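Two-finger gripper for the garage arm, progress thread

plusura_pete
Got the curved fingers on the arm last night and I'm so happy with them! Both are lined on the inside with an off-white liner, and I've been using a red cube as the test piece. 268 lines of code so far, most of it for homing.

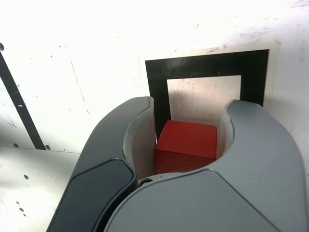

Next job is grip force. I'm leaning toward reading motor current and skipping a sensor.

eltik
Love the shape! But I'd replace that liner now, the top edge is getting ragged on the left one.

scanlon
Disagree, run it till it slips. I got 2 more months out of mine.

eltik
Sure, on cubes. Try a mug.

plusura_pete
Mug it is, after the current readings. Anybody got a filter that works on a noisy supply?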